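Ticket: Comments missing on posts about the Quintero debate
Product: Kullix Comments, hosted plan
Site: Trenutow (politics and media blog)
Status: Resolved
Priority: Normal

Customer, 9:12 a.m.
I write a blog about politics and how the news covers it. In March I put up a long post on the radio debate over the Quintero school board race, mostly about how the host kept steering every question back to whether fathers go to meetings. It drew a lot of comments, more than I usually get. The counter under the post says 41. Only 36 show when I open the thread.

I did not delete anything. Readers have started to write to me saying I am removing comments from people who disagree with me, and one of them says it is only happening to women. I let people argue on my site and I don't want that to be the story. I need to know where the comments went.

I have tried a different browser, logging out and back in, and clearing the cache. Same result each time.

Support, 10:05 a.m.
Thank you for the report. Please check three places in your dashboard: Held for Review, Spam and Trash. Please also tell us if you use any add-on that filters or sorts comments.

Customer, 10:31 a.m.
Held for Review is empty. Spam has the usual junk in it and nothing from that post. Trash is empty. I use the Numberg filter to catch slurs. It has been on for a long time and I haven't changed the word list.

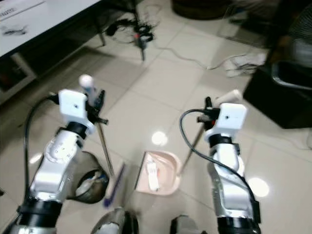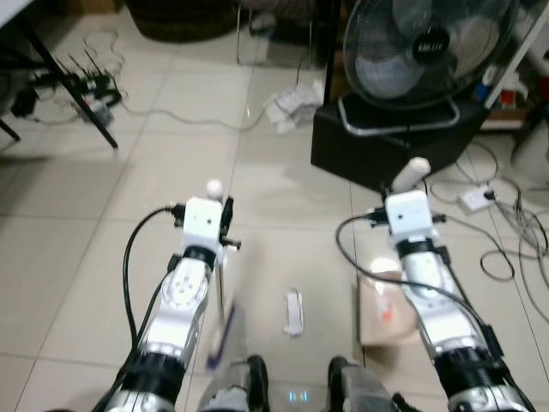
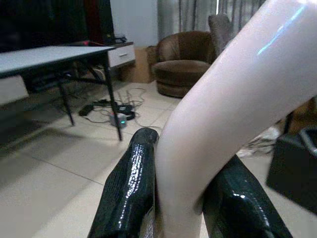
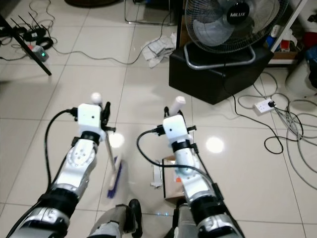

Numberg is set to "hold," so anything it catches should land in Held for Review, where I read it myself. I looked at the log page for it and there is nothing listed for the Quintero post.

One more thing. The missing comments I know of were all long ones. A reader sent me a copy of hers and it was a careful reply, four paragraphs, about whether the host would have asked a woman candidate the same thing. No bad language in it at all.

Support, 11:48 a.m.
The length is a useful detail. We can see the missing comments on our side. They are stored and complete, and each is over 1000 characters. They were passed to Numberg for checking and no answer came back, so they were left in a state called "pending external." That state is included in the public counter but does not appear in the thread or in any of your dashboard folders.

Steps to test:
1. Open Settings, then Add-ons, then Numberg.
2. Note the value in the field called Maximum length.
3. Post a short test comment and a long one from an account that is not an admin account.
4. Reply here with what you see.

Customer, 12:20 p.m.
Maximum length says 1000. I never set that. Short test comment showed up right away. Long one did not, but the counter went up by 2, so it matches what you said.

Support, 12:57 p.m.
Confirmed. The field was filled in with a default value when the add-on was updated. Please clear the field and save. After that, go to Tools and choose Recheck pending.

Customer, 1:15 p.m.
Cleared it, saved, ran the recheck. The long comments are all back in the thread, and so are my tests, which I have now deleted. Counter and thread both say 41.

The returned comments sit in the order they were written, so the replies to them make sense again. They are from men and women both, and several of them agree with me — I have put a note at the top of the post with the cause and a link to the thread.

Can "pending external" be given a folder in the dashboard? I would have found this the same day if I could see it.

Support, 2:03 p.m.
We have passed that on as a feature request. The default value has been reported as a bug. Until it is fixed, please check the Maximum length field after each Numberg update.

Closing this ticket. Reply to reopen.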